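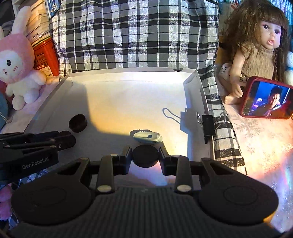
the black disc, over the white tray

June, late. Spent the whole evening on that quote of the bishop's, the one Smaranda forwarded — "gossip is a kind of theft". 269 shares in her parish group alone. Looked for it in the Droltard transcript, all 15 pages. Not there. He says gossip is a sadness, nothing about theft. Someone tidied it up and it went round like that. Wrote to Valentin at the diocese, no answer yet.
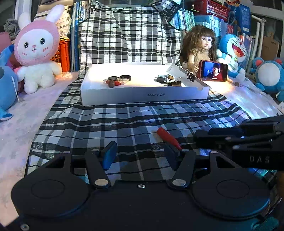

Rumour piece for Funeo still not finished, 347 words and they want 200. Sebastian says cut the bishop altogther. No. Could cut the opening, it's slow. Kept leaving the desk to fiddle with things, read NO.A-2224 upside down off the front of the white box and then typed it into the draft by mistake, had to take it out. Then Stanisława rang, she'd heard the quote in a sermon!! So now its in sermons. Must ask her which church. Tea, bed, ring Valentin before nine.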